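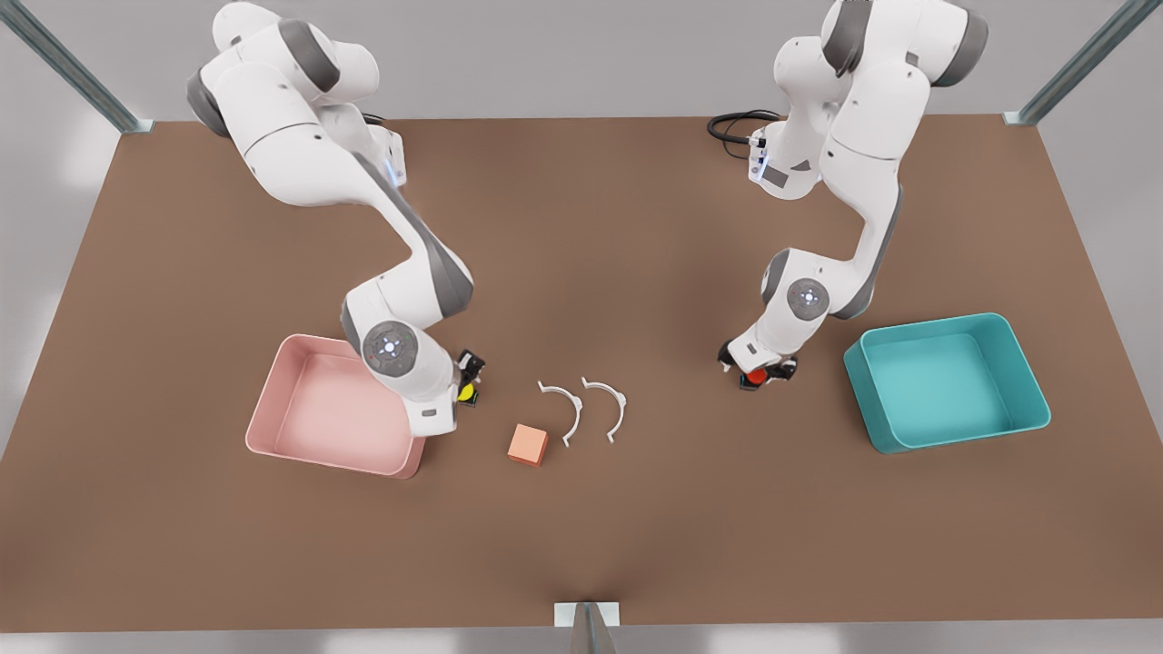 **Two-arm sorting bench in the shed – sim stage, opinions wanted**

**gusomus_shed** wrote:

Right, so the second arm is finally in the model and I've got both of them reaching into the middle without whacking each other, which after three weekends feels like a national holiday. Yellow bit in one gripper, red bit in the other, and the orange cube and the two white clips still to do.

For anyone who missed the first thread: the plan is a bench at the back of my shed that sorts small odds and ends into two trays, pink and teal. Everything's in simulation for now. I'm not cutting any real metal until I'm happy with where the arms sit, as I've already drilled one worktop in the wrong place this year and I'm still hearing about it at home.

Both arms are on the far edge, trays on opposite sides. The code is a fork of Pritska with my own scheduler bolted on top (I've been calling the whole mess Clernden, after the road I grew up on). Last night I ran 300 goes with the bits scattered at random and 247 finished with everything in a tray. Nearly all the failures were the white clips.

Three things I'd like a view on:

1. Are the trays too close to the arms?
2. Has anyone had any luck picking up thin curved parts with plain two-finger grippers?
3. Should I let both arms work at once, or make them take turns?

**riedl_bodger** wrote:

Ooh, that's come on a lot! Brown top looks much nicer than the grey you had before.

On 1, I'd shove the pink tray outwards a bit. Your wrist is right over the near corner, and on my bench that's exactly where I kept clipping the rim. Mine was a real tray, mind, so I got a horrible crunch and a lot of bits on the floor.

On 3, take turns. Every time. I tried being clever with two at once and spent the whole of October chasing a bug where each one politely waited for the other for ever.

**solderandtea** wrote:

Have to disagree with riedl there. If you're going to take turns you might as well have bought one arm and spent the rest on a decent gripper. Split the table down the middle, each arm owns its half, and only lock the strip they share. It's about a page of code.

The clips are your real problem. Thin arched things like that will roll or ping out the moment the fingers close off centre. What angle are you coming in at?

**gusomus_shed** wrote:

Straight down, so 90 degrees to the table. Fingers close across the middle of the curve. Sometimes it's lovely and sometimes the clip skates off towards the cube.

**solderandtea** wrote:

Try grabbing near one of the ends instead, with the fingers either side of the thin bit. You'll get some droop while it's carried but who cares, it's going in a tray.

**riedl_bodger** wrote:

> It's about a page of code

It was a page of code for me as well, then it was nine.

**quietlathe** wrote:

Long-time reader, built something similar with one arm in our shared workshop. I'd be careful about trusting that score at all. My sim was brilliant and then the real thing couldn't pick up a bottle top. The friction was set far too high, so everything stuck to the fingers like jam. What have you got yours on?

Also those cables behind the bases. Are they in the collision model or are they only for show? Mine snagged on a post in the first hour.

**gusomus_shed** wrote:

Friction is whatever Pritska gives you out of the box, so, er, no idea. Will look tonight.

Cables are only for show. I'd not thought about the posts at all. There's one at each far corner and one at the front, and I put them in mostly so I could see how the frame would fit round the table. Adding them to the collision list now before I forget.

**solderandtea** wrote:

quietlathe is right about friction but I wouldn't throw the sim out over it. Vary it on every go, from slippery to sticky, and see how far the score drops. If it's still decent at the slippery end then you're probably all right.

**gusomus_shed** wrote:

Tuesday update! Did the lot in one evening, which was daft, so I can't say which change did what – sorry, I know.

With the friction varied on every go it was grim to start with: 139 out of 300, and a fair few cubes dropped as well as clips. Then I switched the clips to an end grab and it climbed back up, though I stopped that run early to go to bed so I haven't got a proper score. Pink tray moved out by a hand's width. Still taking turns for the moment.

**riedl_bodger** wrote:

*Still taking turns* 😊

**solderandtea** wrote:

For the moment, he said.

**quietlathe** wrote:

That's a much more believable number than the first one. Can you put the friction range up when you get a minute? I'd like to try the same on mine.

**gusomus_shed** wrote:

Will do, it's on the shed laptop. I'll copy it over after tea and post the settings file with it.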